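Sorting black socks: pair them as you go or dump them all on the bed?
Laundry and Ironing > General

lrudd_30
Four people in this house and all of them wear black socks. I do one big wash a week and end up with a heap that takes me most of an evening. At the moment I tip everything on the bed and match by feel. My sister says to clip pairs together before they go in the machine. Does anyone do that and keep it up?
Leanne

Sugden
I clip. Bought a bag of 30 plastic sock clips and they go in the wash and the dryer with no trouble. The hard part is getting anyone else to use them. My two drop theirs in the hamper balled up, so I'm unrolling them anyway.

M Clegg
Don't clip. The part under the clip stays damp and you get a dent in the cuff. I buy one kind only, same size, same brand, and throw out the whole lot when they go thin. Then there's no matching to do.
Mervyn

lrudd_30
Mervyn, that works for one person. We have four different foot sizes, and my husband needs the thick ones for work.
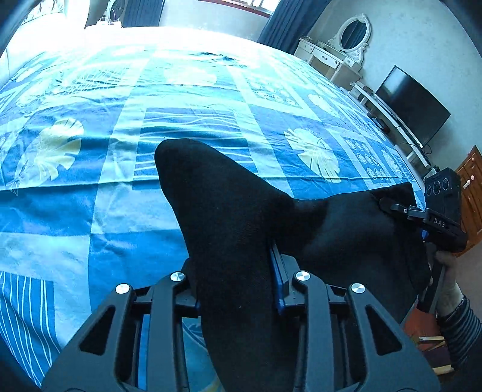

My trouble is mostly with the thick ones. They come out bunched up and I have to pull each one flat before I can tell whose it is. They pick up fuzz as well, and on plain black every speck of lint shows. I use the bed because it's the only flat surface big enough, and with a blue spread on it I can at least see where a black sock is. On the old dark gray one I used to lose them. The big pale leaves on this one help too.

Wumadau
Turn them inside out before washing. The lint ends up on the inside where it doesn't matter. Also keep towels out of that load.

M Clegg
Inside out is fine but then you have to turn every one of them back. If it's 8 pairs, okay. If it's a family of four, that's another half hour.

Sugden
I don't turn mine back. Whoever wears them can do it.

Mervyn, I've never had a dent from a clip. Were you using clothespins?

M Clegg
Yes, clothespins. I still wouldn't bother.

Amum
Colored thread. Two stitches inside the cuff, a different color for each person. I did all of ours in August while watching TV and haven't had to redo any. You still have to flatten the cuff to see it, but you don't have to compare sizes.

lrudd_30
I like the thread idea. I have red, green, white and yellow in the sewing box. I'll do the thick ones first and leave the thin ones for now. No towels in the next load either.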